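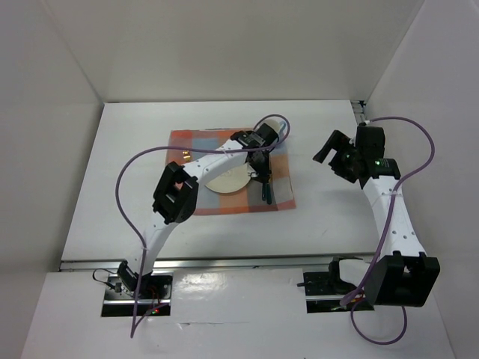 Drivard, April
Elisa Sartori
1,339 shares 2 comments
Search this site Search

Household Cloth, Week 6: Checks, Stripes and Why They Go Wrong

These notes go with the talk and don't replace it. Anyone who missed last week should read the handout on fibres first, or accept that the word "staple" will mean something you put in paper.

A plain woven cloth has two sets of threads. The warp runs the length of the loom and is held tight. The weft goes across, over one and under the next, and comes back the other way. Most of what people call pattern in cheap household cloth comes from changing the colour of one set or both.

Stripes

Change the colour of the warp and you get stripes running the length of the cloth. The work is done before weaving begins, when the threads are wound and counted, and a mistake made then will be with you for the whole piece. Change the weft and the stripes run across. This is slower, as the weaver has to swap shuttles, but you can change your mind halfway.

Old pattern books make a great deal of which way a stripe should run. Hunt's Household Weaver, which is on the reading list and which I ask you to read with patience, gives nearly six pages to the moral effect of the upright stripe on visitors. Skim these.

Checks

Do both at once and you have a check. Where a coloured warp thread crosses a coloured weft of the same shade, the colour is solid. Where it crosses white, the eye mixes the two and sees a paler version. A simple gingham therefore looks as if it has three colours when the dyer was only paid for one, plus the white. You will see why mills were fond of it.

For the check to be square, the two sets of threads must be packed equally closely. If the weft is beaten down too hard, the squares become squat. If it is too slack, they stretch. Bring a ruler to the practical and measure a tea towel from home. Some of you will be disappointed in your tea towel.

Printed imitations

Pattern can also be printed on to finished cloth. The usual test is to turn it over. A woven check looks much the same on both sides, while a print is often paler on the back. Look as well at whether the lines follow the threads. A printed line wanders off the grain quite happily, and once it has been hemmed there is little to be done except fold it so that guests see the good end.

Thick inks and long soaking times can carry colour right through, so the turning-over test is a guide. If in doubt, pull a thread from the raw edge. In a woven stripe, each thread across the bands keeps its own colour along its length or changes only where you would expect from the weave. In a print, one thread may go through several colours. Please do this on the samples and leave the curtains in the seminar room alone.

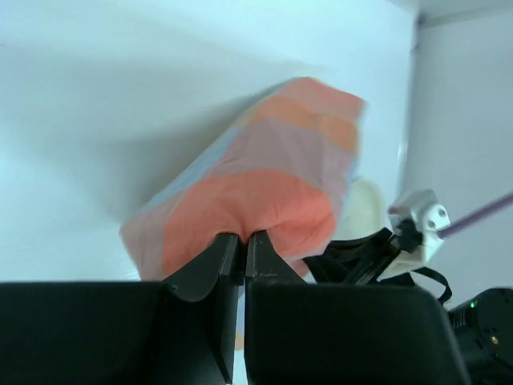
Reading and preparation

Didach, Plain Cloth, chapter 2. Short, dry and correct.

Hunt, as above, leaving out the visitors.

Heltis sample cards: share one set between 2 people and return them in order. Last year's set came back with a bus ticket in it, filed under twill.

Next week: twill.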